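DRAVGATE, Jun 18, 2018

**Mercado Opens Its Doors in Dravgate With Fresh Bread, Long Tables and a Summer of Suppers**

Ullamberg is delighted to share that Mercado, the neighborhood food hall we have been dreaming about and fussing over since well before the first wall was painted, is now open to the public on the ground floor of the old Stultance building in Dravgate.

Many of you stopped by in April, when there was little to see beyond dust sheets and a very patient electrician, and your kind words (and your many opinions on where the coffee should go) kept us cheerful through a long spring. The coffee went by the front windows. You were right about the morning light.

Mercado brings together 20 food stalls, most of them run by families who live within a short drive of the hall. There is sourdough and rye, smoked fish, dumplings folded to order, goat cheese, pickles of every kind and a pie counter that sold out before noon on our trial day. The shared dining room seats 80, and we hope neighbors will sit down next to people they haven't met yet and stay for a second cup. 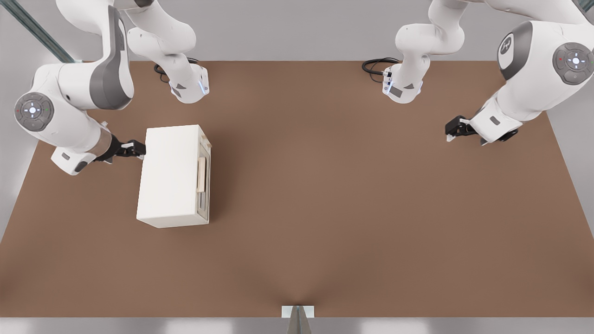
## Summer Suppers

Starting this week, the hall will stay open late every Thursday for a family-style supper cooked by a different stall each time. Supper lasts around 45 minutes if you're in a hurry and a good deal longer if you aren't, and we do hope you aren't! Children under 3 eat free, and high chairs are available at the front desk.

## Visiting Mercado

The hall is open Tuesday through Sunday, from early breakfast until the last pie is gone. Parking is behind the Stultance building, with bike racks on the street side. Supper tickets may be bought at the front desk or from any stall.

## About Ullamberg

Ullamberg looks after older buildings in and near Dravgate and finds new uses for them, with a soft spot for anything that involves lunch.

Press questions and requests to visit before opening hours are welcome at the Ullamberg office in Dravgate.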